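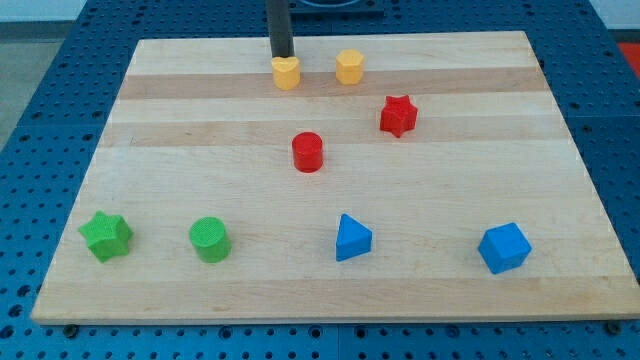
4.2 Notice conditions and late reporting

Figure 3. Eight coloured blocks on a light maple board, on a blue perforated table, with a black robot arm rod above the yellow heart.

The second question concerns the notice condition. Most professional indemnity policies sold to small firms are written on a claims-made-and-notified basis, so cover depends on the claim being both made against the insured and reported to the insurer within the policy period. An occurrence policy is more forgiving. Under that form the insurer usually has to show that the delay caused it some prejudice before it can reduce or refuse payment.

Our sample contains 2,607 closed claims. We coded each for policy form, date of first demand, date of notice and the ground given for any denial. Where the file recorded a telephone call but no written notice, we used the date of the call. Ackermann and Wendt coded the claims independently and disagreed on 28 of them, mostly where a client's letter of complaint could be read either as a demand or as a grievance with no sum attached. Those claims were settled by discussion with a third coder (Osei).

The results differed by form. Denials for late notice were concentrated in the claims-made group, and within that group among insureds with fewer than 400 clients. Larger firms tended to have a broker who forwarded correspondence as a matter of routine. In smaller practices the first letter was often answered by the principal, who tried to resolve the matter directly and told the insurer only when proceedings were served. By then the policy had sometimes been renewed – in several files with a different insurer – and neither carrier accepted the claim.

The wording of the condition also mattered. Vogler and Figueiredo distinguish between clauses that require notice "as soon as practicable" and clauses that set a fixed number of days. We found disputes under both. The fixed clauses produced shorter disputes, but the insured seldom won them. The open clauses left more room for negotiation, and a good part of the correspondence in those files is about what the insured's office staff knew and when.

Two limits should be noted. The file holds closed claims only, so matters still before the courts are excluded. It also records the insurer's stated ground for denial, and a claim refused for late notice may have been open to refusal on another ground, such as a prior-knowledge exclusion. We return to the overlap between these grounds in section 4.3.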